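招人啦:手术机器人缝合方向,感知和规划各一个位置

先自我介绍一下,我叫Rowena Yap,在Gridard带自主缝合这个小组。组里现在写代码的人手实在不够,HR让我自己写一份招聘帖,那我就照平时说话的样子写了,官方味儿的版本你们在招聘系统里也能看到(编号2159那条,内容一样,就是比较板正)。

我们做的是软件,不做硬件。机械臂的底层驱动由Hurkico那边负责,我们从关节接口往上写:线在哪儿、针在哪儿、组织被拉成什么样了、下一步两只手该怎么配合。听起来挺顺,写起来嘛……缝合线又细又软,还老反光,分割模型看着干干净净的线,一到湿漉漉的组织上就给你断成五六截,拓扑全乱。我上个月有一半时间都在跟这个较劲!
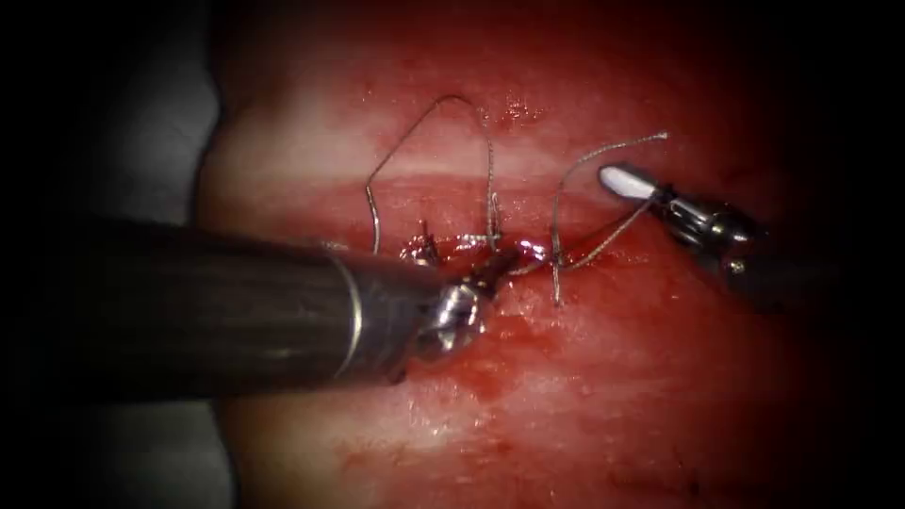 第27期 · 第92页

两股细线加两把器械,光是判断哪一段线连着哪一段,就够开一下午的会。那种拱起来又弯下去的线,中间还带点扭,单帧里怎么重建三维曲线,我们试过样条,也试过图搜索,现在两套并存,谁也没说服谁。你要是有第三种想法,面试的时候请务必讲给我听。

感知这个位置,主要做缝合线和器械尖端的跟踪,还有组织表面的重建。希望你熟悉PyTorch,C++能看能改,双目标定自己动手做过。发没发过论文都行,我更想看你的代码仓库,乱一点没关系(我的也乱)。

规划和控制这个位置,主要做双臂协同:送线、拉紧、交接,还有出错以后怎么退回来。会用ROS 2,懂一点柔性体仿真最好,没碰过手术机器人也可以来,我们组的Lajos Virág以前是写仓储调度的,现在打结那部分的状态机全归他管。他会是你的第一个代码评审,提前说一声,他对变量命名特别执着。

工具链也交代一下:仿真环境叫Somogyi,是我们自己攒的,文档写到一半;数据标注和回放用的是Brokow,每次提交会自动跑200段回放做回归测试,跑完大概够你吃个午饭。入职头两个月基本就是读代码、修小bug、跟着看实验,别着急。

工作时间比较弹性,上午十一点前到就行。每周有一次组会,轮流讲,讲失败的实验也算数,我自己就讲过好几次。远程可以谈,不过控制岗还是得常来实验室,调参数这事隔着屏幕真的很痛苦。

投递的话,简历加一段你写过的、自己还算满意的代码就好,附几句话说说当时为什么那么写。不用写求职信,我看着也累。流程是先跟我聊四十分钟,再和Lajos一起做一道小题(可以查资料),最后来实验室转转。两个岗位都希望明年1月前到岗,在读的同学想先实习也欢迎来问。

邮件标题写上“感知”或者“规划”,别的随意,我都会回,慢的话请催我一下!

Gridard 自主缝合组 | 联系人:Rowena Yap | 发布于2021年8月25日 | © Gridard 版权所有 | 返回顶部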